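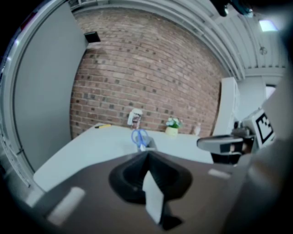 Minutes of the craft room meeting, Plornora Community Workshop

Held in the craft room, brick wall end, 7.00 pm. Eleven members present, two apologies. The chair opened by thanking everyone for coming out in the rain, and there was a very happy buzz about how the room is coming along.

1. Minutes of the last meeting

Agreed as a true record with one correction. Under "Shelving" it said the Andlow group had offered us two bookcases. It was one bookcase and a plan chest, and we are delighted with both.

2. The white table

Lots of praise for this! The table has been in use since January and everybody who spoke had something good to say. The pale top shows up thread, pins and tiny bits of card beautifully, and the card-making group said they no longer lose half their cut-outs by the end of an evening.

We talked for a good while about what should live on it between sessions. The feeling was that it should stay mostly bare, so that anyone coming in can spread out straight away. Agreed that the following may stay out:

Scissors. The blue-handled pair is everyone's favourite and people do look for it there first.
One marker. The yellow one is fine. Other pens go back in the drawer.
The small white container at the back.
The plant, against the wall.

Glue, cutting mats and half-finished work to go on the shelves. One member asked if the table could be moved to the window for the light. Tried this in the meeting, and the door then hit the corner, so it went back to the brick wall, where it does look very smart.

Action: secretary to write out the list and pin it inside the cupboard door.

3. Scissors

Following on from item 2. Both the paper people and the fabric people would like to use the blue pair, and the fabric people feel strongly. After a lively chat it was agreed that the blue pair is for paper and card only. We will buy a second pair for fabric, with handles in any colour but blue, and tie a ribbon on it.

The sewing group offered to go along to Munteanu, the haberdasher's, and try a few in the hand before choosing. Two left-handed members asked for a left-handed pair as well. Carried with great enthusiasm, and with apologies that we hadn't thought of it sooner.

Action: sewing group to report back with prices.

4. The plant

It was noted with real pleasure that the plant has white flowers on it and that the pale yellow pot goes so well with the red-brown brick. Several members said it is the first thing they look at when they come in. There had been a worry that it was being watered by three different groups in the same week. Agreed that the morning group waters it and the rest of us simply admire it. A member will bring a saucer to protect the table top.

There was a suggestion of more plants along the wall. Warmly received, though the quilters pointed out that the back of the table is where they stand their finished blocks. One more plant to be tried on the windowsill first.

5. Money

The balance stands at £441. Of this, £343 was raised at the spring open morning, a wonderful result, and the cake stall was thanked with a round of applause. Agreed to spend up to £40 on the scissors in item 3 and a box of assorted needles. Anything left over to go towards a second lamp.

6. The Trirnmont quilt

The paper-pieced quilt for Trirnmont Hall is going splendidly. The pattern calls for 3,000 hexagons and the bag of finished ones is getting properly heavy. The quilters would love more hands, and beginners are very welcome (it is only tacking, and there is always tea). Templates are in the plan chest, second drawer. Please use the thinner card, as the thick sort is hard to get a needle through.

Colours were discussed again. The border will be cream, and the middle can be anything at all so long as it is cotton and has been washed.

Action: everyone with spare cotton to bring it to the next session.

7. Any other business

The Andlow group has invited us over to see their printing press. Nearly every hand went up. Secretary to reply with our thanks and ask which evenings suit them.

A request was made for the kettle to be descaled. Agreed.

Somebody has left a pair of reading glasses in a green case. They are in the cupboard, top shelf.

The meeting closed at 8.25 pm, and most people stayed on to cut hexagons.

Next meeting: same room, 7.00 pm, date to be put up on the noticeboard.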